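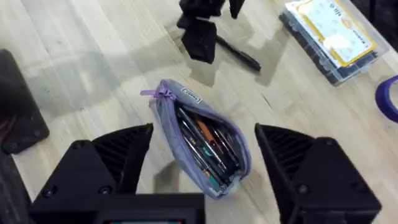

Indari (song)

"Indari" is a song by Australian singer and songwriter Marama Ruddock, released on 5 June 2019 as the second single from her album Lovberg. It was written by Ruddock and the Polish-born producer Kazimiera Zawadzka, and issued by the independent label Pawlak. A remix by the electronic duo Domaritz came out in July of the same year and received more radio play than the original.

Background

Ruddock and Zawadzka met while both were working as session musicians in Melbourne. Zawadzka played keyboards on Ruddock's first EP and was asked to produce the album that followed. Most of Lovberg was recorded in a rented house outside Castlemaine, but "Indari" was left over from an earlier set of demos and had been turned down twice for other releases.

The demo had a different chorus and no bridge. Ruddock rewrote the lyrics by hand over two days and kept the first verse almost unchanged. The title is the name of a street where her grandmother lived. It does not appear in the lyrics, and Pawlak asked her to consider calling the song "Front Gate" instead. She declined.

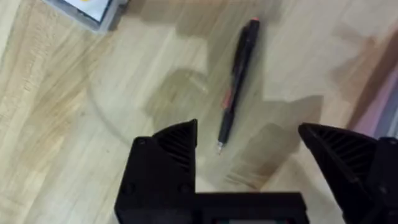

A black pen on a wooden table.

Composition and recording

The original version runs for just over four minutes and is in the key of A minor. It opens with an upright piano and a single vocal, with bass and brushed drums coming in at the second verse. Zawadzka played all of the keyboard parts. The backing vocals were sung by Ruddock and layered in the final chorus.

The vocal on the finished record is the third take. A string part was recorded and then removed during mixing, although it can be heard faintly in the last few bars, where it had leaked into the piano microphones. An alternative mix with the strings restored was included on the Japanese edition of the album.

Domaritz remix

Domaritz had supported Ruddock on a run of east coast dates and asked for the vocal track at the end of the tour. Their version is faster, drops the second verse and moves the bridge to the start. Pawlak first planned to use it as a B-side. It was put out as a separate digital single after a community station in Brisbane added it to its daytime playlist.

Ruddock has performed the song both ways in concert. On the Lovberg tour she usually played the original early in the set and used the remix arrangement as an encore.

Release and reception

The single was released digitally and as a seven-inch vinyl record in a pressing of 1000 copies. The first 277 were signed and sold through the label's mailing list. The remainder went to record shops in Australia and New Zealand. A second pressing, on clear vinyl, was limited to 567 copies and carried the Domaritz remix on the reverse side.

Reviews were mostly favourable. Writers praised the piano playing and the plain delivery of the verses, while several found the final chorus overcrowded. The remix drew a more divided response. Some reviewers felt that cutting the second verse made the story in the lyrics hard to follow.

"Indari" did not enter the national singles chart. The album sold 3236 copies on vinyl in its first year, the highest figure for any Pawlak release up to that time.

Track listing

Seven-inch single (first pressing)
1. "Indari"
2. "Front Gate" (demo)

Seven-inch single (second pressing)
1. "Indari"
2. "Indari" (Domaritz remix)

Personnel

Marama Ruddock – vocals, backing vocals, acoustic guitar
Kazimiera Zawadzka – piano, organ, production, mixing
Domaritz – additional production (remix only)

See also

Lovberg (album)
Pawlak discography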